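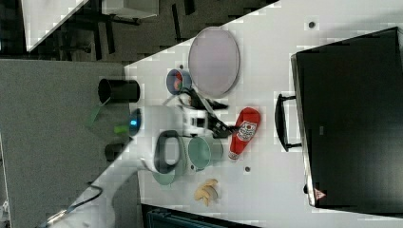
Figure 8. Gripper positioned over the work surface, between the small bowl and the ketchup bottle.

Last updated: 12/21/25

8 Object layout and first pick

This section covers placement of the kitchen object set on the Flotesik work surface, the wrist camera check and the first pick at reduced speed. Complete the mounting, cabling and emergency stop checks before starting. If the arm has been unbolted or moved on its base, repeat the base calibration first.

The procedure applies to the Flotesik tabletop station supplied by Zimach with the kitchen object set. Stations ordered with the Obradović tool changer use the same layout, but the gripper offset must be entered by hand. See the tool changer supplement.

8.1 Before you start

You will need:

- the kitchen object set (plates, bowl, cup, bottle, food pieces)
- a dry, lint-free cloth
- the station laptop with Clevside installed
- the layout sheet for the task you intend to run

CAUTION: Keep hands, sleeves and lanyards out of the reach of the arm whenever motor power is on. The fingers can close while the arm is stationary.

CAUTION: Where the layout includes a toaster oven, leave it unplugged for the whole of this section. The arm is not rated for contact with hot surfaces, and the oven is used here only as an obstacle and a container.

8.2 Preparing the surface

1. Press the emergency stop and confirm in Clevside that motor power reads OFF.

2. Wipe the white surface with the dry cloth. Do not use polish or any cleaner that leaves a shine. Glare from overhead lights is the usual source of poor object outlines in the wrist view.

3. Check the holes in the tabletop. They are reference points for the layout sheet and must stay open. Do not cover them with tape or labels.

4. Route the arm cable along the edge of the table. Leave enough slack at the base for the first joint to turn through its full travel. The cable must not lie across the working area.

5. Clear loose items from the floor beside the base. Tape offcuts and caps get carried under the base and can work into the cable entry.

NOTE: The top must be level to within 3 mm from corner to corner. A larger error will not stop the arm from running, but round objects may creep between picks and the recorded positions will drift.

8.3 Placing the objects

Place the large items first. They define the space left for everything else, and shifting them later means starting the layout again.

6. If the oven is used, set it on the table with the handle facing the working area. Check that the handle does not foul the forearm at the lowest pick height.

7. Place the large plate toward the far edge, fully supported by the table. A plate that overhangs will tip when the fingers touch the rim.

8. Place the small bowl beside the plate. Leave a gap wide enough for an open finger on each side. The minimum gap is 18 mm. Put the berries in the bowl if the task calls for them.

9. Lay the ketchup bottle on its side with the label visible to the wrist camera. The recognition model shipped with the station was trained on the bottle with its label showing, and scores fall when the bottle is rolled face down.

10. Place the remaining cup, plate and food pieces as shown on the layout sheet. Keep them out of the path between the home position and the first pick.

NOTE: The food pieces are light and slide easily. If a piece is pushed along the table during a failed grasp, return it to the sheet position before the next attempt. Clevside records the position at the start of each attempt and takes no account of movement after that point.

NOTE: Exact agreement with the layout sheet is needed only for the first pick. For data recording, vary the positions between attempts as described in the recording section.

8.4 Checking the wrist view

11. Release the emergency stop. In Clevside, select Station, then Motor Power, then ON.

12. Select Home and wait for the arm to stop. Confirm that the light on the wrist is lit. If it is dark, go to 8.6.

13. Select View Pose. The arm moves above the surface with the gripper pointing at the table. Speed is limited in this mode and cannot be raised.

14. Open the Wrist tab and compare the live picture with the layout sheet. 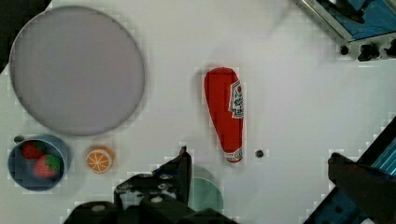 15. Confirm that the plate, the bowl and the bottle are all inside the view and that none of them is hidden by the gripper. Parts of the gripper will always show along the bottom of the picture. Set the mask so that these parts are excluded from detection.

16. Check objects close to the fingers separately. An object partly behind the gripper may be reported with a reduced outline or missed altogether. Move it, or add it to the ignore list if the task does not use it.

17. Look at the edges of the objects. Blocky edges are a result of stream compression and do not affect detection at the default setting. If the edges are soft over the whole picture, clean the lens with the cloth and check again.

18. Select Detect. Each recognised object is listed with a score. Do not continue until every object named in the task is on the list.

NOTE: The holes in the surface may be listed as small dark objects on first use. Select them and choose Fixed Feature. The setting is stored with the station and survives a software update.

NOTE: Food pieces inside the bowl overlap, and Detect may return them as one item. This is acceptable for the first pick, which does not use the bowl. Separate them by hand before running a bowl task.

8.5 First pick

Run the first pick on the bottle. It is easy to find in the wrist view, and a poor grasp will not damage it.

19. Set the speed limit to the lowest value. Keep one hand on the emergency stop.

20. Select the bottle from the list, then select Plan. The planned path is drawn over the table model. Check that it clears the plate rim, the bowl and the oven.

21. Select Approach. The gripper moves above the bottle and stops with the fingers open. Check from the side of the table that the fingers straddle the body of the bottle. The cap end is too narrow for a stable grasp.

22. Select Lower, then Close. Watch the force reading. It should rise once and hold steady.

23. Select Lift. Leave the bottle in the air long enough to see whether it rotates in the fingers. Some sag toward the heavier end is normal.

24. Select Return. The arm sets the bottle down at the recorded start position and opens the fingers.

CAUTION: Do not reach in to steady an object that is slipping. Let it fall, press the emergency stop and clear the table with motor power off.

If the bottle slips on the first attempt, raise the grip force by one step and repeat from step 21. If it slips again, inspect the finger pads for dust or wear before raising the force further.

8.6 Faults

Wrist light dark after Home. Check that the arm cable is fully seated at the base and power up the station again. If the light stays dark, do not run the arm.

Wrist tab blank. Close any other program using the camera, then restart Clevside.

Fingers land to one side of the object by the same amount on every pick. The gripper offset is wrong. Repeat the offset routine.

Fingers land wide in different directions. The base is loose or the table is moving. Press the emergency stop and check the base bolts and the table feet.

Arm stops near the oven with a Keep Out message. The oven has been moved since the table model was saved. Put it back or save a new model.

8.7 Support

Technical questions on the station go to Ljubica Ristić at Zimach. Questions on Clevside licences and updates go to Kevin Ó Briain. Have the station serial number and the latest log file ready. The bowl and oven task sheets will be reissued in January 2026 and will replace the sheets packed with the kit.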